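June
By Keerthana Pai

Jelmont toy library to stay open through the summer

The toy library in Jelmont will keep its doors open through the summer after the town agreed to cover its rent for another year.

The library, which lends toys and games to families with children under six, had been due to close at the end of the month when its lease on Divard Street ran out. The town will pay the landlord directly, and the library will go on meeting its own costs from membership fees.

Families borrowed 3,292 items over the past year, according to the library's annual report. Nearly 2,000 of those loans were puzzles, blocks and shape sorters. Ride-on toys were the next most popular group, followed by play kitchens and dolls.

Members can take home 3 items at a time and keep them for 2 weeks. Late returns are not fined, but a family with an overdue item cannot borrow again until it comes back. 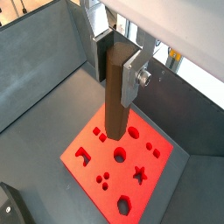
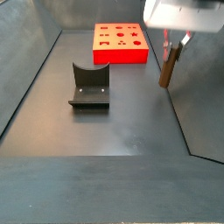
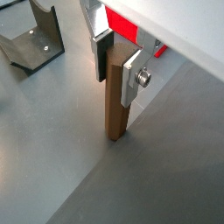
Shape sorting toys and blocks.

New hours and a second pickup point

The library will open at 9:30 a.m. instead of 10 a.m. during the school break and close at the usual time of 4 p.m. Parents had asked for an earlier start so they could stop in before swimming lessons at the Brorkotano pool.

A pickup point will also open in the lobby of the Ko community center on the north side of town. Members will be able to reserve items by phone and collect them there the next morning. Returns will be accepted at both places.

The membership fee will not change this year. Families who joined in the spring do not need to sign up again.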